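Workshop and kitchen tips: grippers around dishes

Bench rules for plate and rack jobs

Updated January. Replaces the old sheet that was taped inside the cupboard at Mundon. If you still have that one, bin it, the cleaning bit was wrong.

These are our house rules for table work with a gripper, hand-held or on an arm. Not a standard, don't quote it as one. If your workplace has its own risk assessment, that wins.

Before you start

Jewellery off, sleeves up, long hair tied back. Check the pads on both fingers. Foam that's fraying a bit at the top is OK for practice runs, foam that's peeling or shedding crumbs is not. Swap pads in pairs, never one side only. Old one and new one grip differently and you'll chase the problem all arvo.

Screws next. Finger tight then a quarter turn with the driver. Don't gorilla them, the threads strip and then you're waiting on Favmont for parts.

Placemat under anything ceramic. Woven is good, stops the plate skating when a finger nudges the rim. Smooth the mat flat first, a curled edge will catch.

Rack goes on the same table as the plate, with clear bench between the two. Leave a proper gap. We used to push everything together to save reach and all it did was chip rims. All the rack's feet on the table, none hanging over. Give it a wobble with your hand before you let a machine near it.

Cutlery in the rack: handles up, spaced out. Sharp knives don't go in at all, not even for a quick test. Forks tines down.
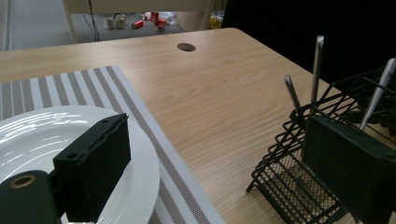

Plate on the mat, rack to the right, handles standing up in the slots.

Running

Slow first. Powered grippers start at 80 on the speed setting (the Bermont scale tops out at 1000, you will not need it for dishes). Go up only after 4 clean passes in a row. A drop puts you back to the start, yes even if it was the last one.

Hands out of the space between the fingers. Goes for the hand-held ones too, they pinch. Stop button where you can reach it without leaning across the table.

Rims are the tricky bit. Come in low from the side and let the pad meet the rim before you close. Coming straight down on a shiny plate just slides off. Glare will also fool a camera, so if you get streaks of light on the glaze, shift the lamp or turn the plate a little. Blinds down helps.

Cables: through the grommet or off the back, not across the working side. Same with phone chargers please.

Chipped plate = out. Don't keep it as "the test one". Edges are sharp and the foam picks up the bits.

Cleaning

Anything the pads have touched gets washed before somebody eats off it. Properly, hot water and detergent, not a rinse. Foam pads are not food safe, treat them like a bench sponge thats been on the floor.

Wipe the metal parts with a damp cloth, power off and unplugged. No spray straight onto the gripper. Dry right around the threaded inserts, water sits in there.

Mesh trays hold crumbs. Tip out, brush, wash seperately.

Writing it down

One line per session in the book: pads changed y/n, drops, breakages. Page 752 of the Lã binder has the blank form if you want to photocopy more. Near misses count, write them in even if nothing broke.

Spare pads are in the second drawer, left side. Take two, mark two off the list.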